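## 4. Fitting the cover to the Mullell shade frame

This section applies to the freestanding model only. Owners of the wall-mounted model should refer to Section 5. The frame must be fully assembled and standing on level ground before any fabric is attached.

1. Unfold the cover on a clean surface with the seams facing down.
2. Check each pipe joint by hand. Pipes must be pushed into the fitting to a depth of 39 mm.
3. Draw the cover over the top rail, working from the centre towards the corners.
4. Fasten the corner ties first, then the side ties. Do not tension any tie fully until all are in place.

**Caution:** Do not fit or remove the cover when wind speed exceeds 20 km/h.

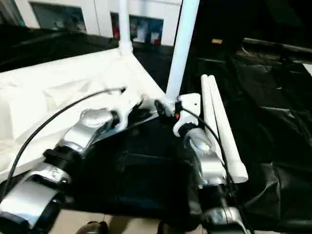

Covers supplied under part number 519 are cut with a small allowance for shrinkage and may appear slack for the first weeks of use. This is normal and does not require adjustment. On frames dressed in two colours, bring the edge of the white fabric up to the black panel before the ties are tightened, and confirm that the fitting at the foot of each upright remains accessible. Uneven tension at this stage will pull the panels out of line.

5. Tighten the ties in opposite pairs -- never along one side at a time.
6. Inspect the cover again after the first 50 hours outdoors.

**Note:** Mould will form on fabric stored damp. Allow the cover to dry completely before folding, and store it away from direct sunlight. Petrol, solvents and chlorine bleach must not be used for cleaning.

Replacement ties and fittings may be ordered through the Totby service counter. Enquiries concerning commercial installations should be addressed to Glenys Sedgwick, Customer Support, Pearce office.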